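Informe de avance – Mobiliario a medida para el centro Maldonado
Periodo: hasta finales de febrero
Preparado por: Argate, equipo de obra interior

Estado general

La fase de fabricación está cerrada y el montaje va por la segunda planta. De los 20 armarios previstos en el contrato, 14 están colocados y nivelados. Los seis restantes siguen en el almacén de Gramimville, embalados y revisados, a la espera de que termine la pintura del pasillo norte.

Trabajos realizados

En la biblioteca se han fijado las estanterías de pared a pared. El tabique del fondo presentaba un desplome mayor que el recogido en los planos y hubo que rehacer los tapajuntas laterales. El ajuste se hizo en taller y no se factura aparte.

En los despachos se cambió la altura de los módulos bajos, a petición de la dirección del centro, para dejar libres los enchufes existentes. Las puertas se mantienen como estaban aprobadas, con tirador embutido y bisagra de cierre suave. Quedan por regular las del despacho de la esquina.

Los bancos con almacenaje de la entrada se entregaron sin tapizar. El proveedor, Evberg, ha confirmado la tela en el tono elegido y la servirá en un plazo de 30 días.

Incidencias

Dos encimeras llegaron con el canto dañado y se devolvieron. La reposición está pedida y no afecta al calendario, ya que la sala donde van no se ocupa hasta la última fase. También se detectó humedad detrás del zócalo de la cocina – el centro ha avisado a su fontanero y no montaremos los muebles bajos hasta tener su visto bueno.
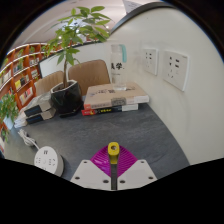 Tablero gris oscuro con veteado tenue.

Gasto

Se han consumido 423 euros de la partida de imprevistos, todos en herrajes y perfiles de remate. El resto de las partidas se mantiene según lo presupuestado.

Próximos pasos

– Montar los seis armarios pendientes cuando se libere el pasillo norte.
– Recibir las encimeras de reposición y comprobar los cantos antes de firmar el albarán.
– Cerrar con la dirección la posición de los pasacables en la sala de reuniones.

Necesitamos respuesta sobre este último punto antes de empezar a taladrar.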